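Okay friends, a few of you asked how I got into old costume jewelry, so settle in, because I never manage to tell this one quickly (sorry in advance!). 1/

It started with a celluloid brooch from a church sale, a little leaf with a bent pin. I paid four dollars for it and wore it until the catch gave out. After that I was looking in every button tin and cigar box I came across. 2/
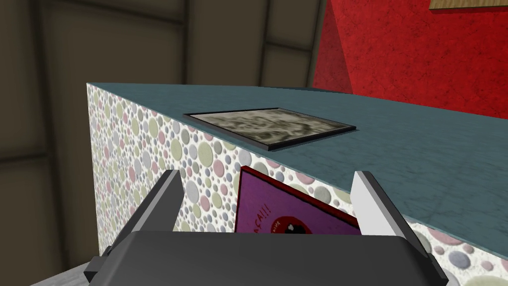 The brooches led to clip earrings, and the clip earrings led to my dear friend Ghada Nasrallah, who sold me 9 pairs in one go and threw in a lecture on storing them. Keep celluloid away from everything else, she said, and let it breathe. No zip bags! I have passed that lecture along to anyone who will stand still. 3/

This February I finally bought the thing I'd been circling for ages — a rhinestone necklace, 38 stones, two of them gone dark. Dark stones usually mean the foil backing has gone, and no amount of wiping will bring it back. Please don't dunk yours in water to try. I did that once with a bracelet and I still feel bad about it. 4/

Roscoe Crenshaw matched both stones for me out of his jar of broken odds and ends. He charged me 26 dollars, which I thought was more than kind, and he straightened the hook while he had it on the bench. 5/
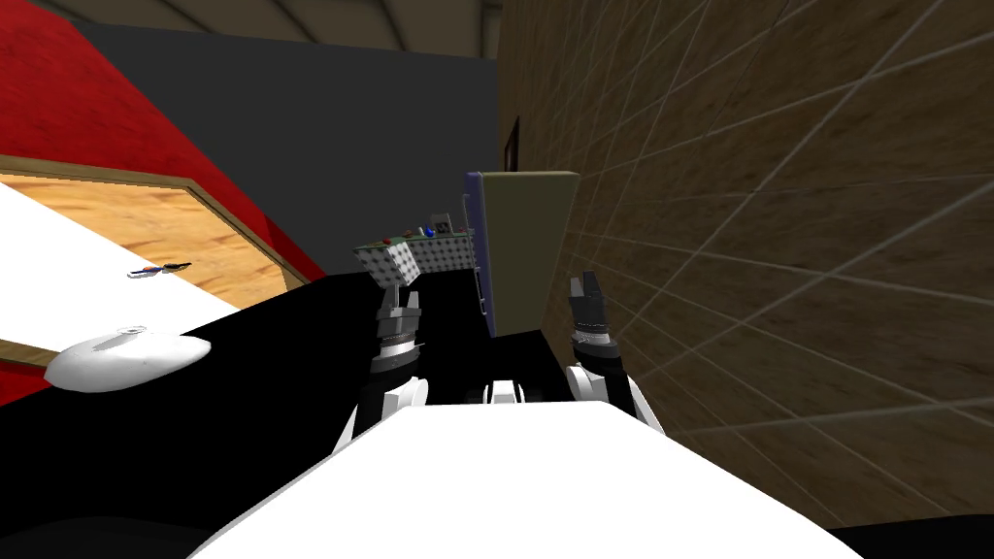
A couple of people wrote to ask about glue. I use a tiny dot of jeweler's cement on the end of a toothpick and then leave the piece flat overnight. Superglue can fog the stone and it goes brittle on you, so I keep it out of the sewing room altogether, or I know I'd reach for it. 6/

For everyday cleaning it's a soft dry toothbrush, a baby one if you can find it, and a good light by the window. Green crust around the settings is another matter, and I'd show that to somebody who knows more than me before poking at it. 7/

Next up is a box of single earrings from Dewanti Subramaniam, who wants them turned into a bracelet for her sister. I've laid them out three different ways already and I like all of them — send me your opinions, I'll put the layouts up tonight after supper. 8/8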